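Household Reference > Textiles > Laundry > Sorting

Articles Topics Index Contact

August | Sadao Nomura

Laundry sorting

Laundry sorting is the splitting of dirty clothes into loads before washing. Usually by color, then fabric, then how dirty. Also called separating, or in older manuals "making up the wash." Practiced at home, in hotels, in hospitals, in commercial plants. Rules differ a lot from place to place.

Background

Before color-fast dyes were common, sorting was mostly about dye. Reds and indigos ran. Whites were boiled, colors were not, wool was kept well away from both. Household manuals gave each group its own day or its own tub. The Levurstead wash house kept separate stone troughs for whites and colors, and its printed rules told users to leave stockings till last, in the oldest water.

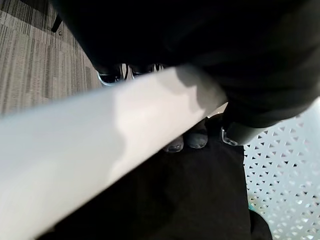 Machines changed the order of work more than the sorting itself. A tub that fills and empties on its own can take several loads in one afternoon, so the old sequence (clean water for linen, same water again for colors, then work clothes) mostly dropped away. The three-pile habit stayed.

By color

Most common method. Whites, lights, darks. Some households add a fourth pile for reds. Dark cotton sheds loose dye in the first few washes, especially black and navy, and new jeans are the usual offender. Greens and teals normaly go with darks when new, lights or darks later on, opinions vary. Cold water slows dye loss. It does not stop it.

By fabric

Towels shed lint, corduroy and fleece collect it. Kept apart for that reason. Heavy items also beat up thin ones in the drum. Delicates in a mesh bag or washed by hand. Wool and silk separate again, with a mild detergent.

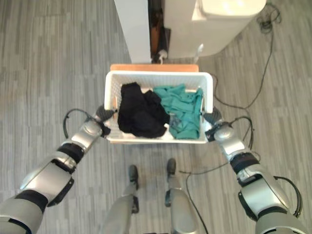
Page last changed: 31 December 2019

By soil

Work clothes, sports kit, diapers, kitchen cloths. Washed alone, often hotter. Greasy items may be soaked first. The Katayama plant, a linen laundry at Dratmont, weighs mixed hotel work into 40 lb bags after sorting; table linen is graded by stain, with wine and oil pulled out for pretreatment. Bath mats get their own bags.

Temperature and labels

Care labels cut across all of the above. The washtub symbol gives the maximum temperature, as a number or as dots. A mixed load is washed at the lowest temperature of anything in it. Load of 40 °C cottons with one 30 °C shirt, run it at 30. Tumble drying has its own symbol, a circle in a square, and is worth checking seperately.

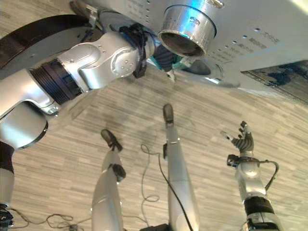 Silver machine with a chrome cylinder on its underside.

Decline of sorting

Better dyes and cold-water detergents mean many people now wash everything together. Color-catching sheets, sold to pick up loose dye, are part of this. Small households also sort less, not enough clothes to fill three loads. Whites washed this way tend to gray over time.

See also: Bluing; Color fastness; Lint; Sastomar soap; Wash house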